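Subject: Re: [dusness-swap] Storage bins, again

On 2020-09-14 the list moderator wrote:

> Reminder that the fall swap is still on, outdoors, same field as before. Please bring your own containers. Last year we ran out of bins in the first hour and people were carrying bulbs home in their hats. Also, would whoever has opinions about plastic versus wood please put them all in one message this time, so the rest of us can delete it in one go.
>
> Dahlias and potatoes go at the Luton end. Garlic by the gate.

I believe that last request was aimed at me, so I'll try to be obliging.

I have been storing dahlia tubers through the winter for longer than I've been any good at it. My first method was a paper sack in the garage. It produced a sack of what looked like dried ginger and a smell I was asked about at dinner. My second was a sealed plastic tub, and by February I had soup. Everything I know lies somewhere between the ginger and the soup.

For what it's worth, I have come around to big plastic bins with the lid left off. Wood is lovely. Wood also weighs as much as the tubers do, and mine grew a fur along the bottom that I never got out. A plastic bin you can hose down and stand in the sun, and if it gets scuffed up, the dahlias have never once complained. Get one with high sides. You want a good deep layer of barely damp shavings over the top, and low sides mean shavings all over the basement floor and a conversation about the vacuum. 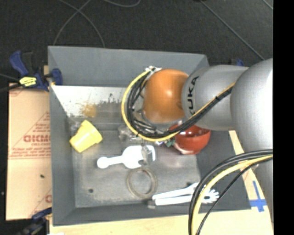

*Photo: Plumotora*

Now, on dampness, where I expect letters. Squeeze a handful of shavings. If water comes out, spread them on a tarp and go have lunch. If they puff up dust, sprinkle and stir. I check mine every 4 weeks and throw out anything soft, which hurts less each year. The variety we all call Tosh (the dark red one, no idea what it's called in a catalog) shrivels sooner than the rest, so I keep those on top where I can get at them.

Label the tubers themselves. I used to label the bin, and then one spring I moved things between bins, and that summer I had a bed of surprises. A laundry marker on the skin holds up fine. Pencil on masking tape does not, whatever was said on this list last September.

As for the swap, I'm bringing 60 tubers, mostly Tosh and a tall yellow that falls over, plus 2 spare bins for anyone who shows up with a hat. I'd like the bins back. I lent out a pair last year and have my suspicions about a certain greenhouse, which I can see from the road.

Looking for: anything white that stands up by itself, and garlic that isn't the kind we all already have from each other.

Two questions for the moderator. Is the Luton end the one with the ditch or the one with the puddle? And are we still pretending the rhubarb table is first come, first served? I was there early last time and most of it was already in somebody's trunk.

I'll save my views on newspaper wrapping for a separate message, so you can delete that one too.

— the one with the dahlias, top of the hill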